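Yusri Sinaga
December, 16:40

Gripper comparison day at Marenham. Two arms, one sheet of brown paper, brake pads. Thread as I go, sorry for typos

Left arm has the thin angled fingers. Right arm has the wide one with the open skeleton frame. Both black, very differnt to work with

Thin ones first. Great at getting down inside a tray without fouling the rim. Not so great on anything heavy, pads twist in them
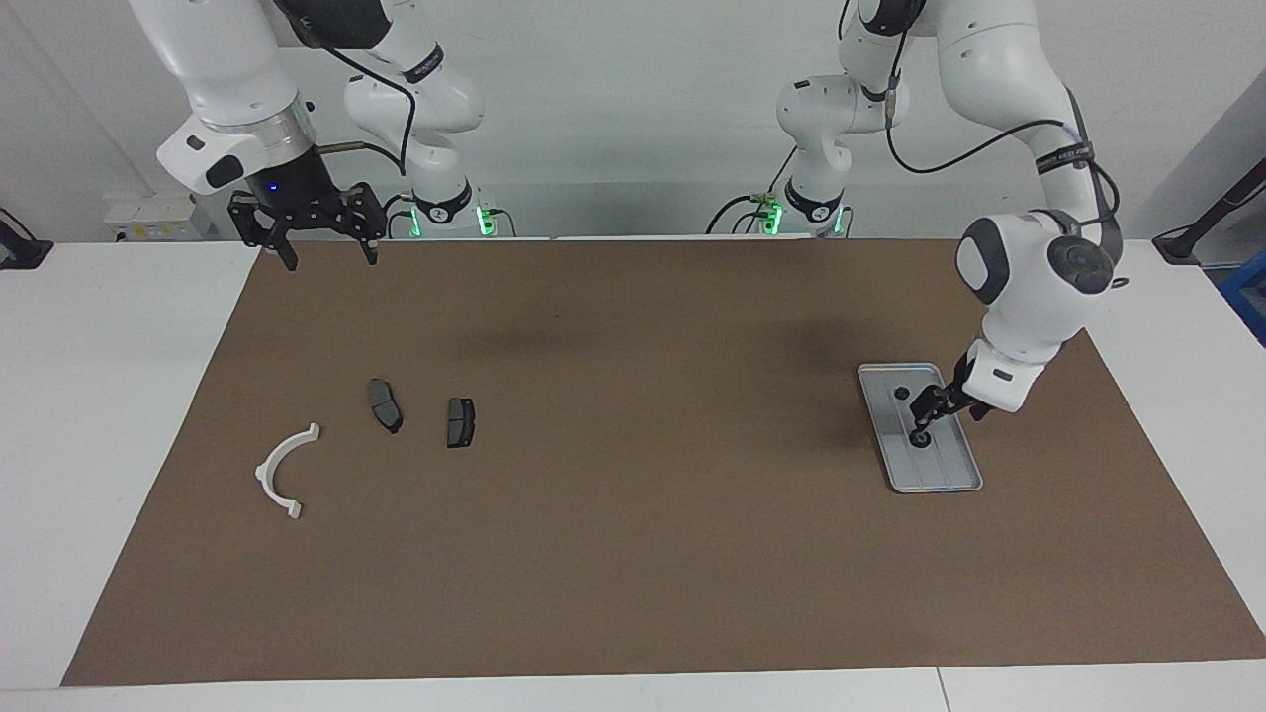
Thin fingers down in the tray, wide gripper open over on the left. Brake pads and the white bracket still to do.

Wide one: 363 closes logged since the Mernon firmware went on, 2 faults. Both mine (wrong payload set, ta Menaka for spotting it)

Teresa asked about the Frade fingers. Softer pads, nice grip, but they mark up fast and we only have the one set. Not today

Speed. Dropped both arms to 59% for the bracket. Any quicker and a curved part skates off before the fingers have shut on it. Same on either gripper so that's a part problem I think

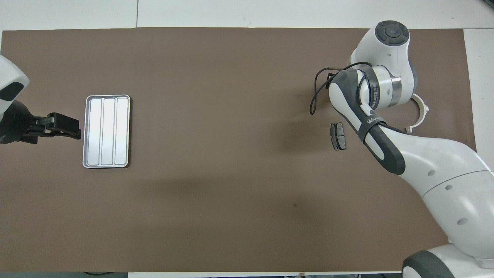

Also the cable loops. Need more slack than you'd guess for a full wrist turn, then the slack gets in the way of everything else. Brunello wants clips, I want shorter cable, argument ongoing

Where I am so far: thin for trays, wide for pads. Would not swap them back

Forkeck controller tomorrow if it turns up. Anyone run one with two arms? Does it hold sync or do you end up staggering the moves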